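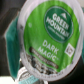

Wrist camera resolution for pod picking: worth raising before we collect more?

trajkovski_m
We are collecting demonstrations for a pick-and-sort task with single-serve coffee pods. Teleoperated, one operator, 600 episodes so far. The policy takes the wrist view and joint positions. At close range the wrist view goes soft. On the Dark Magic pods I can read the brand and the product name on the green label, but the text in the brown banner under it is gone, and so is the small print on the white rim. Is it worth re-recording at a higher resolution, or do I carry on?

Gurkent
What does the task need? If you sort by variety, large lettering and label colour will do. The banner text carries nothing the policy can use. Carry on.

irkdale_lab
Disagree in part. Colour works until two varieties share one. How many greens do you have in the set?

trajkovski_m
Two greens, 10 varieties in all. The other green is lighter and has no dark round badge.

irkdale_lab
Then check the confusion between those two before you record anything else. Train on what you have, hold out 3 sessions (whole sessions, not random episodes), and look at the errors by variety.

verkia
I would worry less about the print and more about the clutter. In a close view with one pod over another and something teal behind it, the policy has to work out which rim belongs to the target. Blur hurts you there, as the edges are what it grasps by. We had a similar set with bottle caps, and most of our failed grasps were on the neighbour.

Gurkent
That is a coverage problem. More episodes with overlapping pods will fix it faster than more pixels. Doubling the resolution also means you retrain the encoder, and the old episodes no longer match.

verkia
You can downsample the new ones to match. You can't go the other way. Record high, train low, keep the option.

Gurkent
Only if the disk and the USB bus can take it. We dropped frames at the higher setting and didn't notice for a week. Log the timestamps.

n_begovic
Has anyone asked whether this is resolution at all? It could be focus. Many of these small modules are fixed focus and set for a longer distance than you hold a pod at. Put a printed test card at grasp distance and turn the lens ring if it has one. Mine was glued, so I had to cut the glue first.
Nataša Begović

trajkovski_m
The ring is glued here too. I will try the card on Monday with the arm parked at grasp height. If I refocus, do I throw away the 600?

n_begovic
No. Tag them with a camera version and keep both. Add blur as an augmentation on the sharp ones so the two sets overlap.

irkdale_lab
Keep the held-out sessions separate by camera version as well, or the numbers won't tell you anything.

Gurkent
Agreed on the tag. I still wouldn't touch the lens until the error table is in.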